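Okay friends, long one about truck bed liners, because I finally swapped mine! The old Trutness mat slid every time I braked, so I went with a drop-in from Kodikara — $169 at the counter.

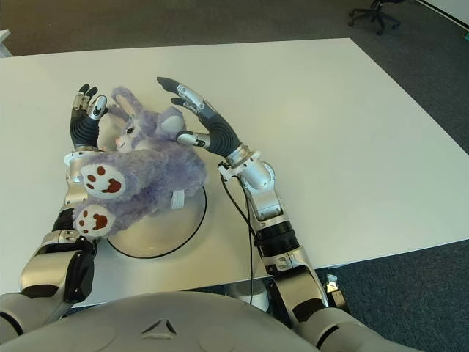
Purple bunny, feet up on the white table.

Karabo Mnguni talked me into cleaning the bed rails first, and I'm so glad I listened (there was gravel in there from April, I swear).
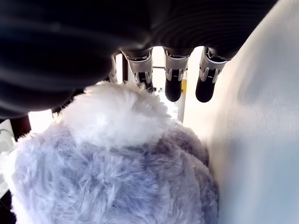
Dark fingers over the fluff.

Next up is a tailgate seal. Zondari has one for $54, and if you've run it through a real winter, please tell me everything!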